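Forkell House Shared Kitchen: Frequently Asked Questions

Last updated in April, after the business with the slow cooker.

Who can use the kitchen?

Anyone living in the building, plus their guests, provided the resident is present and at least nominally in charge. Tenants of the Vornent offices on the ground floor have their own kitchenette and are welcome to stay in it.

Do I need to book?

For a cup of tea or a sandwich, no. For anything that ties up the oven or more than two burners, yes. The booking sheet is on the inside of the pantry door. Write your unit number as well as your name, as we have three Davids and none of them will admit to the lasagna.

How long can I book for?

Two hours at a stretch. Jam, stock and Christmas baking can run longer if you clear it with Anika Zamora first. She is in unit 17 and prefers a note under the door to a knock, particularly before 8 in the morning.

Is there a cost?

The kitchen is included in your monthly fees. There's a $2 jar for dish soap, foil and the good garbage bags. The jar has been known to contain Canadian Tire money. We've left it in there as a sort of endowment.

Which shelf in the fridge is mine?

Your unit number is on the shelf edge. If you can't find it, someone has put a label on over it, and the label is wrong. The door is common territory for condiments, and a jar of mustard left in the door belongs to the people.

What happens to unlabelled food?

It gets a green sticker on the first of the month. If the sticker is still there two weeks later, out it goes, container included. We're sorry about your grandmother's Corningware, but she would have labelled it.

Can I use the cupboard marked Benavides?

No. The Benavides family bought those pots themselves, and they've been very decent about the frying pan.

Where do clean dishes go?

Plates go upright in the rack until they're dry, then into the cupboard to the left of the sink, big ones at the bottom. Mugs hang on the hooks. Cutlery goes in the drawer, sorted, and yes, the teaspoons have their own slot. The rack is for drying and isn't a long-term storage solution, whatever you may have been told by the third floor.

Can I leave things to soak?

Overnight, once, with a note. The roasting pan that soaked through most of the winter is the reason there's now a question about this.

What about fruit and vegetables?

Anything in a basket is free to take. Garden plots at the back produce far more than their owners can eat, and from late summer on you'll find zucchini left outside your door whether you asked for it or not. Corn is usually gone by suppertime. Please don't shuck it over the sink. The silk gets into the drain, and the plumber charges by the hour and enjoys telling us so.

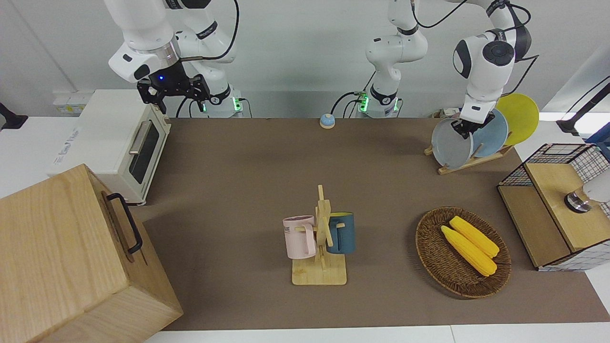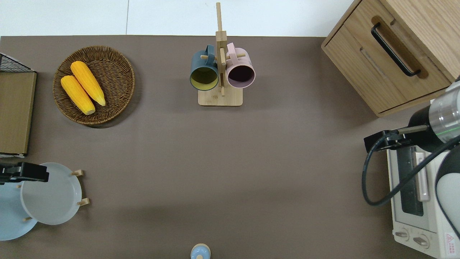
Plates in the rack, and corn in the basket.

How do I store corn if I can't eat it right away?

In the fridge with the husks on, and use it within a couple of days. If it's already husked, wrap it up well. For the freezer, blanch the cobs, cool them in ice water, cut off the kernels and freeze them flat in a bag. Label the bag (see above, under grandmothers).

Is the stove gas or electric?

Electric. It's an Erketari, a make nobody's repairman has ever heard of. The back left burner has two settings, off and volcano. The others behave. Turn everything off at the wall switch when you're done, then look at it again on your way out.

The smoke alarm went off. What do I do?

If there's a fire, leave and call 911. If there's toast, open the window and wave a tea towel at the alarm until it loses interest. Please don't take the battery out. We did find the last one, in the butter dish.

Where does the compost go?

In the green bin under the window. Fruit and vegetable scraps, coffee grounds, eggshells, paper towel. No plastic bags, including the ones that say they're compostable, as the city doesn't believe them either. Whoever fills the bin takes it down. We're aware of the technique where you press the contents flat and leave it for the next person.

Can I host a dinner?

Yes, for up to 17 people, which is how many chairs we have. Book it on the sheet, post a notice in the elevator and be finished by 10 p.m. You may borrow the long table from the lounge. It takes two people to move it, and it goes back the same night.

Something's broken. Who do I tell?

Write it in the blue binder, with the date. "Toaster weird" is difficult to act on. For leaks or anything sparking, phone the building office at extension 745, day or night.

Can we get an air fryer?

Asked and answered at the last four meetings. There's one free outlet and the kettle has seniority.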